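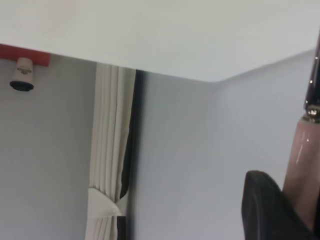 The back bedroom at Warncombe, after the money was spent

I was sent the figures before I was sent the keys, and I'll admit they coloured my view. The refurbishment of the small back bedroom at Warncombe came in at 2,837 pounds against a budget of 3,000, and the owner, Bent Hjaltested, was pleased with that. I was less sure. A room can come in under budget and still leave you wondering what you paid for.

The brief to the decorator, Benedikt Grabner, was to make the room feel "calmer and taller", two words I have learned to distrust when they turn up in an estimate. My notes are in the order I made them, starting at the top, where most of the effort went.

The ceiling
Plain flat white, and well enough done. Benedikt wanted it left without a rose or any moulding, and I agree with him there. Whether it makes the room taller is another matter. The tape measure gave the same height as it did in October, and when I said so I was told I was missing the point.

The red-orange strip
A short run of colour where the left wall meets the ceiling, and the part everyone has an opinion on. Bent calls it the signature of the room. To me it looks like the start of an idea. It covers a small stretch and I would either have carried it right round or left it on the colour card. The shade is from Torari, who sell it by the small tin, and there is plenty left in the tin.

The little off-white canister
It hangs directly under the strip, a short tube with a rounded black base. I have no quarrel with its size. I do wonder about putting the one small, dark-ended object in the room straight beneath the one bright line, so that your eye goes up to the corner and stays there. Benedikt says this is deliberate. Decorators say that about a lot of things.

The walls
Pale blue-grey on both sides of the curtain. The name on the invoice is Zoëga Mist and it took two coats. I held out against this colour for weeks, having seen it go the shade of dishwater in a north-facing hall, and I have to give ground a little. With the white above it, it is quiet and clean. Ask me again on a wet afternoon in winter.

The curtain
White, pleated, and hung from just below the ceiling, which was the most expensive decision in the whole job. The making-up alone was 958 pounds, from a workroom in Plirkthorpe that came highly recommended by people who don't pay its bills. The folds are tall and even, I'll say that. If anything in here earns the word "taller" it is the curtain, and I would have been happy to stop there and save the rest.

The tieback
White fabric again, pulling the folds into a bunch low down. I find it fussy. Bent likes it and it's his house. A plain hook on the wall would cost next to nothing, and you could let the curtain hang straight when you were tired of looking at a knot.

The dark edge
Beside all that white there is a narrow band, nearly black, running down between the curtain and the next piece of wall. Against such pale paint it comes across as a hard line, and it shows again as a sliver beneath the tieback. I thought it a mistake on my first visit. I now think it may be the best contrast in the room, though I doubt it was on anybody's drawing.

What's left to do
Bent has a list of 3 jobs still open — skirting, the door, and a decision on carpet. My advice on the carpet was to wait until he has slept in there for a month. He has already ordered samples.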